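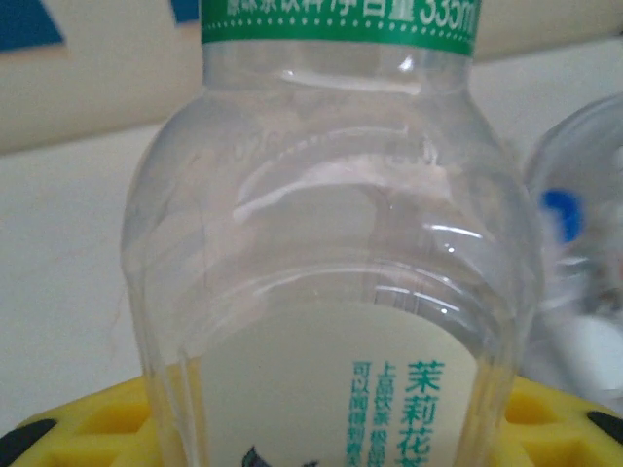

La caméra de poignet et les objets transparents : résultats de février

J'avais promis de revenir sur les essais de saisie avec la seule caméra embarquée. Les chiffres sont maintenant stables et je les note avant de passer à autre chose.

Le problème de départ est connu. Sur du plastique transparent, la profondeur ne vaut rien : le capteur traverse la paroi, accroche le mur derrière ou renvoie des trous. Jusqu'en janvier, notre chaîne (Tretum pour la perception, Ferkska pour la commande) s'appuyait sur un nuage de points vu de haut, et les bouteilles vides en étaient le point faible.

La méthode testée retire complètement la profondeur. La politique reçoit l'image couleur du poignet, l'état des articulations et l'ouverture de la pince, rien d'autre. Elle est entraînée par imitation sur 874 démonstrations téléopérées, bouteilles et gobelets confondus. Miyuki Tanabe en a enregistré la plus grande part et a refait tout le tri des épisodes, ce qui a davantage compté que mes réglages de réseau.

Nous avons évalué sur 100 essais par variante, avec les mêmes positions de départ. L'ancienne chaîne réussit 41 saisies, la nouvelle 78. Avec l'augmentation de Najjar (reflets synthétiques et variations d'exposition), on monte à 83. L'écart entre les deux dernières est trop petit pour que j'en tire quoi que ce soit.

Ce qui m'intéresse plus, c'est où le modèle regarde. En masquant des zones de l'image, on voit que l'étiquette pèse très lourd. Sur une bouteille de thé au jasmin comme celle de la photo, il a un bandeau vert en haut et de grands caractères vert sarcelle vus à travers le plastique : beaucoup de contraste pour se caler. Sans étiquette, on retombe à 62 sur 100. Les reflets sur les anneaux servent aussi, mais ils bougent avec le poignet et la pose estimée dérive dans les derniers centimètres.

Deuxième source d'échec : une autre bouteille transparente juste à côté. Les contours se mélangent et la pince vise parfois entre les deux. J'ai essayé d'empiler 4 images successives en entrée au lieu de 2. Le gain existe, au prix d'une boucle plus lente – je ne suis pas sûr de garder ce réglage.

Reste à refaire la série sur le banc de Plodov, où l'éclairage est différent. Je publierai les courbes d'apprentissage en même temps.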